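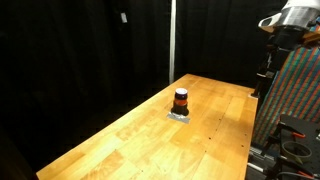

The jar on its tape, Indungate, 30 June 2020

Kamran Farooqui had been asked to bring back a number. His sister had been clear on that. She ran the pickle side of the business and he ran the part with the bank in it, and she wanted one number she could be angry at, in pounds, with the tax on.

So far he had a visitor's badge and a cup of tea.

"We've kept it simple for you," said the man from Drokarier. His name was Bugti and he had the sort of handshake that went on while he talked. "One jar, one table, one mark. Pick, place. Everything else you'll want is built out of that."

"Everything else I'll want is lids," Kamran said.

"Lids are a second phase."

He wrote down lids, and next to it, second phase. The page already had a second phase for labels and a second phase for anything to do with brine.

The curtains bothered him. He had been in a good many workshops and had never seen one done up like a school play. Beyond the tabletop it was so dark that he had put his tea down on what he thought was a shelf and was no longer sure where it was. The robot stood at its side of the table in a striped cover, green and red and orange, like something off a deckchair. Under his own roof in Pratness there were two long windows and a skylight that his father had put in crooked, and in the afternoon the sun came through and lay across the packing bench until closing.

"Does it need the curtains?"

"It likes consistent light," said Bugti.

"So do I need the curtains?"

"We'd do a site survey."

"And is that in the price?"

Bugti looked at the jar. It stood on its bit of silvery tape, a little crooked to it, and for a moment the two of them watched it as if it might answer.

"The survey is chargeable," he said, "but we knock it off if you go ahead."

Kamran wrote that down as well. He had learned to write down the exact words, after the labelling machine. The labelling machine had come in October with a bow on it, a real one, and a man who promised them it would pay for itself by spring. It was under a sheet now. His sister kept onions on it.

"Show me again," he said.

Bugti spoke to somebody behind the cloth, and a voice answered that it would be 2 minutes, it was just loading. Kamran had a cousin who said that about his van.

He used the time for sums. On a good shift his people did 1445 jars, and that was with the radio on and Nasreen telling everyone about her knees. Drokarier's sheet said nearly 12 a minute, which sounded like a lot until you asked what happened in the other minutes. He had asked. There was a word for them, availability, and a percentage that came with a small star beside it. He had looked for what the star meant and found it on the back, in grey: under test conditions.

Well, he thought, so that's what the curtains are. You'd be paying for the test conditions too.

"What happens if the jar isn't on the tape?" he said.

"In what sense?"

"In the sense of someone putting it down in the wrong place. In the sense of my nephew."

"There's a vision package."

"Separately?"

"It's an option, yes."

Kamran turned the page. He wasn't against it, whatever his sister would say when he got home. He'd lifted enough crates to know what lifting crates did, and he had sat up nights with a heating pad and thought that a machine could have his place and welcome. He would have liked to be talked into it. He had put on his good jacket to be talked into it. But he kept adding things. There was the survey, and the vision package, and 3 days of training at a day rate that somebody had rounded up. There was the floor, which would need levelling, and whoever did the floor would find the drain. Then there was the bench itself, because Bugti had said on the phone, quite lightly, that most customers replaced their bench.

"This table," he said. He put his palm on it. It was good wood, honey-coloured, the planks all different. "Where did you get this?"

Bugti seemed pleased to have an easy one. "I'd have to find out. Do you like it?"

"How much would it be?"

"Just the table?"

"Just the table," said Kamran, and clicked his pen.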